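# 第七章　小编制摇滚乐队的同期录音

## 本章范围

前六章按信号链的顺序讨论了传声器、前置放大器、转换器与监听环境，讨论对象都是单一声源。本章转入多声源同室录音，即全体乐手在同一空间内同时演奏、由多支传声器分别拾取的作业方式，业内一般称为同期录音。

本章所说的小编制，指鼓组一套、电贝斯一把、电吉他一至两把、人声一路的乐队。车库摇滚、朋克、后朋克以及相邻类型的唱片多数以此编制完成。编制更大的情形（管乐组、弦乐组、合唱）在第九章处理，现场扩声条件下的录音在第十一章处理。

读者应已掌握下列内容：声压级与分贝的换算（第一章）、指向性图的读法（第二章）、相位与极性的区别（第二章末）、混响时间的定义（第五章）。本章不再重复推导。凡未另作说明，声速取 344 m/s，传声器为心形指向，所有电平差均指同一声源在两路信号中的电平差。

本章首次出现的术语以粗体标出，并在全书末的词汇表中给出对应的英文。

## 7.1　两种工作方式

### 7.1.1　分轨录音

**分轨录音**指各声部先后录制、在时间线上对齐的方式。常见次序为节拍器与参考轨、鼓组、贝斯、节奏吉他、主音吉他、主唱、和声。每一步只有一个声源发声，传声器之间不存在来自其他乐器的串音，任一声部可以单独重录、移位或替换。

分轨录音的代价集中在两处。第一，先录的声部不能对后录的声部作出反应。鼓手在参考轨上演奏时，参考轨的力度变化通常小于正式演奏，鼓组的力度轮廓因此偏平。第二，速度由节拍器给定。若乐曲在副歌处有加快的习惯，须事先编写速度曲线，而速度曲线是对排练状态的估计，与录音当时的状态未必一致。

### 7.1.2　同期录音

**同期录音**保留声部之间的即时反应，速度由乐队自行维持。它的代价是串音。本章把**串音**定义为某一传声器所拾取的、不属于其目标声源的全部直达声与反射声。注意该定义包含反射声，许多现场手册只计直达声，两种定义下的测量结果不可直接比较。

同期录音不排斥后期叠录。多数唱片采用混合方式：节奏组与吉他同期完成，主唱另录。主唱在同期阶段仍然演唱，所得轨道称为**引导人声**。引导人声是否保留在最终混音中，须在架设之前决定，理由见 7.3.3。

### 7.1.3　选择的依据

选择工作方式时应考虑以下变量，次序不代表权重：

- 乐曲中速度变化的幅度与位置；
- 乐手在无节拍器条件下的稳定性；
- 预计的编辑密度，以每首乐曲的剪接点计；
- 可用房间的体积、混响时间与隔声条件；
- 可用的输入通道数；
- 混音阶段是否需要对鼓组作采样替换。

最后一项常被忽略。采样替换依赖干净的触发信号，而同期录音中底鼓与军鼓的近距传声器往往含有较多贝斯与吉他成分。若制作方案已确定采用采样替换，应至少为底鼓加装接触式拾音元件，其信号只用于触发，不进入混音。

## 7.2　案例资料的说明

本章的数据取自 Nomness 乐队在 Merklow 录音棚的一次同期录音。乐队编制为鼓组、贝斯、两把吉他与人声，曲目为十首原创歌曲，由 Nasbridge 发行。录音工程师为 Elżbieta Ziółkowski，制作人为 Rodel Navarro，工作于六月完成。

该案例适合教学，原因在于条件普通。录音室为矩形单间，无独立的鼓房，控制室与录音室之间只有一道门与一扇双层窗。录音室长 6.0 m、宽 5.0 m、高 2.5 m，体积 75 m³，中频混响时间 0.47 s。吸声材料集中在一面短墙与部分天花，其余墙面为抹灰面。

前置放大器为 Sydorenko 八通道单元两台，共十六路输入。实际使用十三路：底鼓两路、军鼓上下各一路、落地嗵鼓与高音嗵鼓各一路、顶置一对、贝斯箱一路、贝斯直插一路、吉他箱各一路、引导人声一路。踩镲未设独立传声器。

Navarro 在前期会议中给出的要求有两条：全部基础轨须为完整演奏，不作跨遍次剪接；两把吉他在立体声声像中须能明确分居左右。第一条决定了同期方式，第二条对吉他箱之间的隔离提出了定量要求。这两条要求贯穿以下各节。

## 7.3　串音的量化

### 7.3.1　隔离度

设传声器 A 对准声源 a，传声器 B 对准声源 b。声源 a 单独发声时，A 与 B 两路输出电平之差记为 *I*ₐᵦ，称为 a 对 B 的**隔离度**，单位为 dB。测量时两路前置放大器的增益须设为正式录音所用的数值，否则所得结果描述的是空间而不是轨道。

隔离度不对称。鼓组对吉他传声器的隔离度通常远小于吉他对鼓组近距传声器的隔离度，因为鼓组声功率高、发声部件分散，而吉他箱指向性强。编制一张完整的隔离度表时，两个方向都要测。

在自由场中，隔离度只由距离与指向性决定。若传声器到目标声源的距离为 *d*，同一声源到另一支同型号传声器的距离为 *D*，且两者均在轴上，则

*I* = 20 lg (*D*/*d*)

当 *D*/*d* = 3 时，*I* = 9.5 dB。这就是通称的**三比一规则**。该规则给出的是下限，并假定两路信号以相近增益混合。若其中一路在混音中明显提升，等效隔离度按提升量减少。

### 7.3.2　隔离度与梳状滤波

同一声源经两条路径到达并混合时，频率响应出现周期性的峰与谷，即**梳状滤波**。路径差为 Δ 时，第一个谷的频率为

*f*₁ = *c* / (2Δ)

其后各谷位于 *f*₁ 的奇数倍。路径差 0.5 m 时，各谷位于 344 Hz、1032 Hz、1720 Hz，依此类推。路径差 1 m 时，第一谷降至 172 Hz，谷的间隔减小一半。

峰谷的幅度由两路电平差决定，与路径差无关。表 7.1 给出若干取值。

**表 7.1　两路电平差与梳状滤波的起伏**

| 电平差（dB） | 峰（dB） | 谷（dB） | 峰谷差（dB） |
|---|---|---|---|
| 0 | +6.0 | 完全抵消 | — |
| 6 | +3.5 | −6.0 | 9.6 |
| 10 | +2.4 | −3.3 | 5.7 |
| 15 | +1.4 | −1.7 | 3.1 |
| 20 | +0.8 | −0.9 | 1.7 |

电平差达到 10 dB 时，峰谷差为 5.7 dB，在失真吉他这类谐波密集的信号上仍可辨认，但多数听者将其归为音色差异，不归为缺陷。电平差达到 20 dB 时，起伏与一般传声器之间的个体差异相当，可不作处理。

失真吉他的敏感区在 3000 Hz 附近的频带。该频带内谷的间隔若与谐波间隔接近，会出现随音高变化的音色跳动：某些把位明亮，相邻把位发闷。此现象不能用固定均衡修正，唯一有效的手段是改变路径差或提高隔离度。

### 7.3.3　引导人声的特殊性

引导人声传声器的增益高，目标声源的声压级低，周围声源的声压级高，因此它是全部通道中串音最严重的一路。在 Merklow 的布局中，鼓组经引导人声传声器进入的电平与人声本身相差不大，测得隔离度只有 4 dB。

若引导人声最终弃用，该路静音即可，其串音不构成问题。若予以保留，则该路成为鼓组的一支额外房间传声器，混音中每提升一次人声，鼓组的音色随之改变。Ziółkowski 的处理是在架设阶段即按保留的标准摆放：歌手背对吸声短墙，面向鼓组，传声器的最大抑制方向朝向鼓组。这样摆放之后，传声器正面朝向歌手及其身后的吸声面，从前方进入的反射声较弱。此方案的副作用是歌手与鼓手之间有视线，而歌手与贝斯手之间没有，须调整贝斯手的站位。

## 7.4　小房间的声学限制

### 7.4.1　轴向模式

矩形房间在低频由离散模式支配。轴向模式的最低频率为 *c*/2*L*。长度方向 6.0 m 对应 28.7 Hz，宽度方向 5.0 m 对应 34.4 Hz，高度方向 2.5 m 对应 68.8 Hz。

宽度恰为高度的两倍，故宽度方向的第二阶模式与高度方向的第一阶模式重合于 68.8 Hz。此频率落在底鼓基频与贝斯低音弦的常用音域之内。重合模式使该处的能量集中且衰减缓慢，表现为底鼓尾音偏长，贝斯在个别音上音量突出。

应对措施有三种：移动声源、移动传声器、增加针对性的低频吸声。第三种在租用房间内一般不可行。移动声源时，应使底鼓避开宽度方向第二阶模式的声压极大处，即两侧墙面与宽度中线。距侧墙四分之一宽度，即 1.25 m 处，为该模式的声压极小，放置于此的声压型声源对该模式的激励最弱。高度方向的模式不受此移动影响，因为底鼓总在地面附近。

### 7.4.2　施罗德频率

模式密度足够高、可用统计方法描述声场的下限，称为**施罗德频率**：

*f*ₛ = 2000 √(*T*/*V*)

代入 *T* = 0.47 s，*V* = 75 m³，得 *f*ₛ = 158 Hz。在此频率以下，吸声量与混响时间的概念只有参考意义，判断应以逐点测量为准。在此频率以上，可以使用下一小节的混响半径。

### 7.4.3　混响半径

直达声与混响声能量相等处到声源的距离称为**混响半径**。无指向声源配合无指向传声器时，

*r* = 0.057 √(*V*/*T*)

代入上述数值，*r* = 0.72 m。心形传声器的距离系数为 1.73，等效混响半径为 1.25 m。

这一结果对布局有直接影响。吉他手常要求把两只箱体拉开，以为距离可以换取隔离。在本例的房间中，箱体与另一支传声器的间距超过 1.25 m 之后，串音主要由混响声构成，继续增加距离，电平几乎不再下降。从 2 m 移至 4 m，自由场计算可得 6 dB 的改善，实测不足 2 dB。此时有效的手段是降低箱体声功率、缩短传声器与箱体的距离，或以隔板截断早期反射。

隔板的作用须正确估计。一块高 1.2 m 的隔板对 300 Hz 以下几乎不起作用，低频绕射使其后方没有明确的声影。隔板的主要贡献在中高频，恰好覆盖前述失真吉他的敏感区。因此，在小房间中用隔板分离两把吉他是合理的，用隔板分离贝斯箱与鼓组则收效有限。

## 7.5　布局方案

### 7.5.1　方案的产生

布局须同时满足三类约束：声学约束（隔离度与模式）、演奏约束（视线与监听）、操作约束（线缆走向与通道）。三类约束相互冲突时，本书建议以演奏约束优先。隔离度不足可以在混音中部分补救，演奏不稳定则无法补救。

案例中的最终布局如下。鼓组置于长度方向的三分之一处，底鼓距左侧墙 1.25 m。贝斯箱置于鼓手右后方，箱口朧向墙角的做法经试验后放弃，改为与鼓组同向。两只吉他箱背靠背置于房间另一端，中间设隔板，箱口分别朝向左右侧墙，近距传声器与箱网相距 4 cm。歌手居于吸声短墙前。

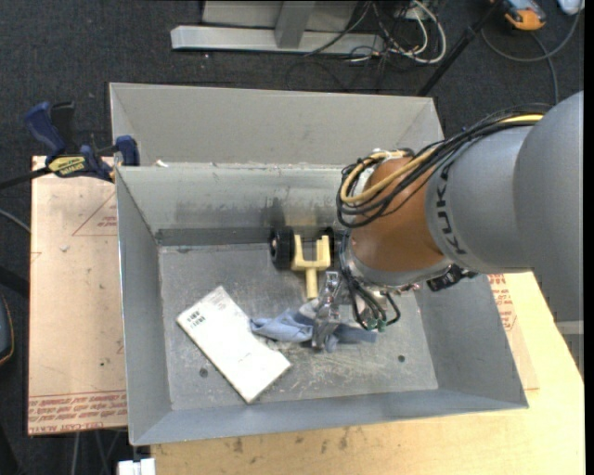
背靠背摆放利用了箱体自身的指向性。封闭式箱体在 1 kHz 以上的后向辐射比前向低 10 dB 以上，再叠加隔板的衰减与近距传声器的距离优势，两把吉他之间的隔离度在敏感区达到 22 dB，满足制作人提出的声像要求。若为开放式背板箱体，后向辐射与前向相当且极性相反，背靠背摆放不再适用，应改为并排同向，间距不小于近距传声器工作距离的三倍，并以隔板补足。

### 7.5.2　时间对齐

同期录音中，顶置传声器与军鼓近距传声器之间存在固定延时。路径差 1 m 对应 2.9 ms。是否在工作站内移动近距轨道使其与顶置对齐，业界意见不一。移动之后，军鼓的低频成分叠加更充分，瞬态更集中；但同一轨道中的踩镲串音也随之移动，其与顶置中踩镲的关系可能由不相关变为部分抵消。

判断应以最常出现的串音源为准。操作步骤为：先将军鼓近距轨道按测得的延时后移，监听军鼓；再只听踩镲连续演奏的段落，与未移动的版本比较；若踩镲在敏感频带内音色变薄，则放弃移动，改用极性切换。案例中的十首歌曲有六首采用时间对齐，其余四首踩镲密度较高，只作极性处理。

贝斯的直插信号与箱体信号同样存在延时，且差值中除空气传播外还包含箱体与传声器的相位响应。单纯平移不能使全频段对齐，通常以 100 Hz 附近叠加最大为目标，其余频段接受偏差。

### 7.5.3　监听返送

同室录音时，乐手能够直接听到全部声源，返送的任务因此限于补足听不清的部分。返送电平过高会造成两个后果：耳机漏音进入人声传声器，以及乐手因听不到自然的力度而改变演奏。

案例中的返送只含三项内容：引导人声、底鼓近距信号、贝斯直插信号。两把吉他不进入返送，乐手从空间中直接听取。鼓手起初要求加入吉他，第二遍试录后撤回，原因是耳机内的吉他与空间中的吉他相差数毫秒，影响对切分音的判断。该延时来自传播距离与转换器缓冲两部分之和，数字返送系统应单独测量后者，并在设备单上注明。

## 7.6　遍次管理

不作跨遍次剪接的要求，使遍次的取舍成为制作中的主要决策。全部十首歌曲共录得 47 遍完整演奏，未完成的遍次不计在内。每遍结束后，Ziółkowski 在场记表上填写四栏：实测平均速度、首尾速度差、可闻失误的小节号、调弦状态。主观评价由 Navarro 另行记录，两份记录在当日工作结束前不互相参看。

分开记录是为了避免评价受数据影响。首尾速度差较大的遍次并不必然较差，某些歌曲的速度逐渐上升，与编曲的推进一致。合并两份记录之后，若主观评价最高的遍次同时为速度差最大的遍次，应回听确认听者所偏好的是推进感还是音量，因为鼓手加速时往往同时加力，而响度较高的版本在比较中占有优势。比较之前，各遍次须按综合响度校准至相差 0.5 dB 以内。

完整演奏中的局部失误有两种处理方式。失误只出现在吉他一轨且隔离度足够时，可在同一遍次内从相同段落复制，这不违反前述要求。失误出现在鼓组时，因其串音遍布所有通道，局部修补会使各轨背景不连续，一般只能整遍放弃。由此可以得出一个实用的推论：同期录音中各声部的可编辑性与其声功率成反比，最响的乐器最难修改。

遍次命名应包含曲目缩写、遍次序号与布局版本号。布局版本号在任何一支传声器或任何一个声源移动之后递增。省略该项时，后期无法判断两遍之间的音色差异来自演奏还是来自摆放，前节所述的延时数据也失去对应关系。

## 7.7　后续各节的安排

7.8 节给出隔离度表的完整测量程序，包括测试信号的选择与增益记录格式。7.9 节讨论鼓组的传声器配置，依次比较三支、四支与八支方案在小房间中的表现。7.10 节讨论吉他箱近距拾音中的位置偏移，并以案例中左侧吉他的三个版本作对照。7.11 节讨论混音阶段对串音的利用，特别是以引导人声轨道充当房间信号时的门限设置。

首次阅读时可略过 7.8 节的误差分析，但 7.9 节引用了其中的通道编号，阅读时应将该节的编号表置于手边。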